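Soltcombe to replace water meters in 2,616 homes starting in April

Residents of Soltcombe will begin receiving new water meters in April under a replacement program approved by the town council at its regular meeting.

The work covers 2,616 homes on the older side of town, between the river and the Binmont road. Most of the meters there were installed when the streets were first connected to the town supply and have passed the service life set by the manufacturer. Homes in the newer subdivisions to the north are not included in this round.

The vote was five to two. The two members who opposed the plan said they supported new meters but wanted the work spread over a longer period to keep down the cost to customers.

Xóchitl Robles, the town's water superintendent, told the council that older meters tend to slow down as their moving parts wear. A slow meter records less water than the household uses, and the town ends up paying to treat and pump water that never appears on a bill.

"We know how much leaves the plant and we know how much we bill for, and the gap has been getting wider every year," Robles said. "Part of that is leaks in the mains, and we are working on those. Part of it is the meters."

The new meters have no moving parts in the water and send their readings by radio. Crews now read the old ones by lifting the cover of each meter box and writing down the number. In winter, boxes that are frozen shut or buried in plowed snow are often skipped, and the customer gets an estimated bill. Robles said estimated bills are the most common reason people call her office.

Belhaj, a contractor with a yard on the Binmont road, will do the installation. The company submitted the lower of two bids. Its crews will work street by street, beginning at the south end of Mill Street and moving toward the river. A notice will be left at each house 10 days before the work is due, with a number to call if the time does not suit.

In most cases no one needs to be home. The meter boxes are near the curb and can be reached from outside. The water will be off for less than an hour at a typical house. In the oldest homes the meter is in the basement, and an adult will have to be there to let the crew in. The town has 200 of these on its list and will contact the owners separately to make appointments.

Crews will carry identification from the town. Residents who are unsure about someone at the door can call the water office to check before letting anyone in.

After the water is turned back on, residents are advised to run a cold tap for several minutes, starting with an outside faucet or a bathtub. The water may look cloudy or slightly brown at first. Faucet screens can catch small bits of grit and may need to be unscrewed and rinsed.

Ismail Tawfik, who represents the east ward and voted against the schedule, asked how the program would affect people on fixed incomes. If a meter has been running slow for years, he said, the household will see a higher bill even though it is using the same amount of water.

"They didn't do anything wrong, and they're going to open the envelope and think there's been a mistake," Tawfik said. "I'd like us to get ahead of that."

Robles said the town will not try to collect for past water that the old meters failed to record. Customers whose bills rise sharply in the first two billing periods can ask to have the meter tested at no charge and can spread the difference over six months. The council agreed to print those terms on the back of the installation notice. 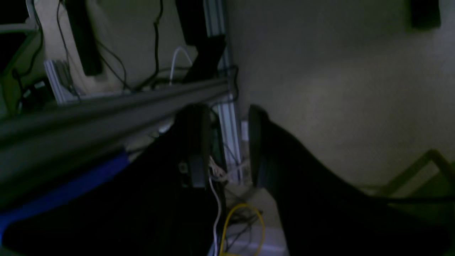 The program will be paid for from the water fund, which is kept separate from the town's general budget. A charge will be added to each water bill until the meters are paid off. The council has not set the amount and will take it up when it reviews water rates. Property taxes are not affected.

Old meters will be collected at the Belhaj yard and sold for scrap, with the money going back to the water fund. Before that, a sample will be tested to see how far off the readings were. Tawfik asked that the results be made public, and Robles said they would be included in her yearly report.

The neighboring town of Jodatberg finished a similar project on its 3,000 meters last year. Robles said she spoke with the water office there before writing the Soltcombe plan. Jodatberg's main difficulty was meter boxes that had been paved over or covered by landscaping, which held up crews on several streets.

To avoid the same delay, Soltcombe is asking residents on the affected streets to find their meter box now and clear away any mulch, shrubs or stored items on top of it. Anyone who cannot find the box can request a visit from the water office, and the spot will be marked with blue paint. There is no charge for the visit.

A list of streets, in the order they will be reached, is posted at town hall and at the library. The water office is open from 8 a.m. to 4 p.m. and will stay open until 6 p.m. on the first working day of each month while the installation is under way.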